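Before You Buy a Robot Arm for the Workshop: What I'd Put in the Budget

I get asked about this more than anything else on the tips page, so I've finally sat down with a cup of tea and my old notebooks to write it out properly. We run a small arm on a bench at home and I help look after another at Trustetov, where Kamran Paracha and I share a workspace. Between the two I've made most of the mistakes going, and paid for them out of my own pocket!

The arm is the bit everyone saves up for. Fair enough, it's the exciting part. But my first budget had $2000 on top of the arm for "extras" and I'd spent the lot before I'd picked up so much as a teacup. So let's start with the boring stuff.

The bench

Get the bench sorted before you order. You want it heavy, and you want it level. My first one was an old kitchen table and it swayed every time the arm stopped quickly (I could hear the cutlery drawer rattling). A metal profile along the edge is worth every cent, as you can bolt brackets and lamps to it later without drilling holes in your nice top. Measure the reach of the arm, then add 30 centimetres all the way round for elbows and coffee cups.

Power and cables

Cables are where my money leaks away. Whatever length you think you need, buy the next one up, and buy a spare of anything with a fiddly connector. Label both ends the day they arrive. I use the little coloured tags from the freezer bag drawer and a laundry marker, and they've lasted for years. Hook-and-loop straps are cheaper by the roll, and an old curtain rail makes a decent cable run under a bench.

Put down hazard tape where people shouldn't stand, too. Clean the concrete with metho first and let it dry or the tape will lift at the corners.

Fingers and grippers

Ask what replacement fingers cost before you ask anything else about a gripper. I mean it. Estela Leiva had her heart set on a lovely one from Plullside until she priced the spare tips, and she ended up with a plainer model and money left over for a decent lamp. I keep 2 spare pairs in a jar and put them in the budget as a yearly cost, same as vacuum bags.

Tapered tips are handy for getting in close to things, wide flat ones are kinder to boxes and books. If you can only afford one set, think about what you'll be picking up most weeks and buy for that.

Practice objects

Now the fun bit! You'll want a box of things to practise on, and this is where op shops and garage sales come into their own. I go in August when everyone's clearing out. Look for a mix of shapes, and definitely get some glass, because see-through things are much harder for a camera to make sense of than a nice solid mug. Vases are my favourite. They're cheap, they come in every silly colour, and a narrow neck gives the fingers something interesting to work around.

Artificial flowers are a bargain as well. They don't drop petals in the works, you don't need water anywhere near the electrics, and the long leaves flop about enough to make things tricky. Put $10 aside for them and you'll have plenty.

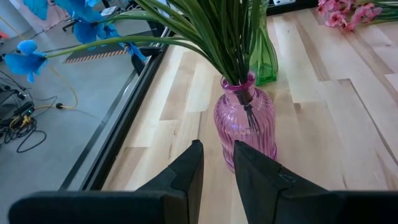 Lining up on the pink ribbed vase, blue orchids and all. The green glass one is just behind.

Buy your glass in doubles if you can. Fouzia Paracha taught me that one after I spent a whole afternoon hunting for a match to a bowl I'd only just got working nicely.

Paying for it

Helmi Aaltonen bought hers second-hand through Wanigasekara and it's been a little ripper, but she did ask for a video of every joint moving before she handed anything over. Do the same. Ask how old the controller is and whether you can still get the software for it. If they go quiet, walk away.

New is easier to plan for. Get the quote in writing with freight and tax on it, check whether the gripper and its mounting plate are included (mine wasn't, grrr), and find out who pays the postage if it has to go back. Tredolport let me spread the cost over a few payments, so it's worth asking.

Then leave a bit in the tin. Something will need a bracket, or an adaptor, or a longer cable than the long cable you bought.

Next time I'll go through lamps and bench lighting, as Danish Dhanial has been after me for my list.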